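Starting a thread about our data work at Predness this month. We are teaching a two-arm policy to do small table jobs, and for that we need many examples made by people. 1/8

We use hand-held grippers, so no robot arm is needed while we record. You hold the tool, you do the task, and the motion becomes one example. The project is called Olby. 2/8

Our goal for July is 2000 good examples. Yesterday we kept 213, which is our best day until now. 3/8

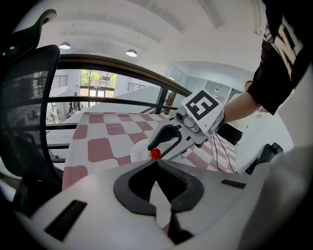

Red ball and white plate, upstairs table. The square board on top is the marker for tracking.

The ball task looks very easy. For a beginner it is not. The ball is smooth, and if you close the fingers too low it rolls away under the chair. We keep the first miss if the person recovers well, and we delete the example if the ball leaves the table. 4/8

A small rule that helped us: begin every example with the hands in a different place. When all of us started from the same corner, the policy learned the corner very well and the ball not so much. 5/8

We also change the tablecloth and the plate between sets. I was against this at first, it takes time. Then I saw the test results on a plain table and I changed my opinion. 6/8

The longest example we accept is 19 seconds. Slower ones are mostly people thinking, and the policy learns to wait also. 7/8

Next is passing an object from one gripper to the other. If you have done this with 2 people holding one tool each, please write me how you kept the timing natural. 8/8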